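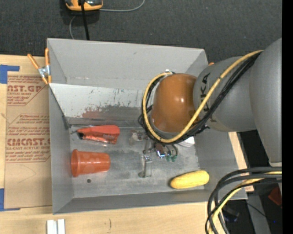 Minutes of the Stadgate Toy and Household Swap planning meeting, Jul 20, 2018

Welcome and last minutes

Chiyo Kobori opened the meeting and thanked everyone for coming out in the heat, and for the lemon cake, which was gone before we reached the second item. The last minutes were read and approved with one small fix to the spelling of Bokano Street.

The gray bin

We had a long and friendly talk about the big gray bin for small odds and ends. Its metal floor is worn, but all agreed it has plenty of life left in it. Chiyo likes how brightly colored things show up against the gray, the red-orange one especially, and would like the bin kept for small items only. Larger pieces will go straight to the shelves. It was also agreed that the bin should stay on the light wood table, where children and grown-ups can both reach it - bending down to the carpet was hard on several backs last time.

Sorting

Anything with a sharp edge is to be set aside and looked at again before it goes out. There was some back and forth on whether to sort by color or by use. We settled on use, with warm thanks to those who argued so cheerfully for color.

Money

The balance stands at $307. Up to $62 may be spent on labels and shelf liners.

Next swap

October, same hall. Chiyo will book it and bring the sign-up sheet to our next meeting.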